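# The Dredaswood Glass Jar

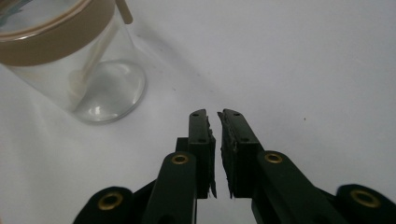 *Dredaswood clear glass jar with its tan-beige band, one thin cream-coloured stick inside.*

We've sold a good many jars over the years at Sindell, some of them rather grand, and the Dredaswood is the one we keep coming back to at home. It's a plain, clear glass jar with a wide band around the top and a lovely thick base that catches the light on a bright worktop (mine lives by the bread bin, where it gets the morning sun, and I've grown absurdly fond of it).

People buy it for all sorts of things. It was first drawn up as a jar for stirring sticks, and that's still how most of our café customers in Horkanville use it, but we hear from folk who keep paintbrushes in theirs, or knitting needles, or the long matches that never seem to fit in any drawer. The stick in our photo stands up above the rim, so you can get hold of it without fishing about, and the clear sides mean you can tell when you're running low before the Friday rush.

## What you get

- One clear glass jar with band
- A bundle of 200 plain stirring sticks
- A care card, which you're welcome to lose, as it's all repeated below

Refill bundles of sticks are sold separately. Kanaujia pack them for us in paper sleeves, and they're the same sticks you'll find with the jar.

## Looking after it

Wash the glass by hand in warm soapy water and dry it with a soft cloth. The band slides off with a gentle twist and only wants wiping over; please don't leave it to soak in the bowl. Make sure everything is properly dry before you put the sticks back in, and give it a little longer than you think if you've washed it last thing at night. A bottle brush is handy for getting down to the bottom, where tea dust likes to settle.

Do lift it by the glass and not by the band, especially when it's full. And if it's going on a very smooth worktop, a small felt pad underneath will save you the odd clink.

## Ordering

The item code is 1577, which is useful to have by you if you're ringing up. Orders leave us within 2 working days and usually take roughly 7 to arrive, each jar boxed up singly in shredded paper. Should yours turn up chipped, keep the box, send us a quick picture and we'll post another one out.

We're expecting more in August, so if the basket says "back soon", leave your email address and we'll drop you a line when they're on the shelf again.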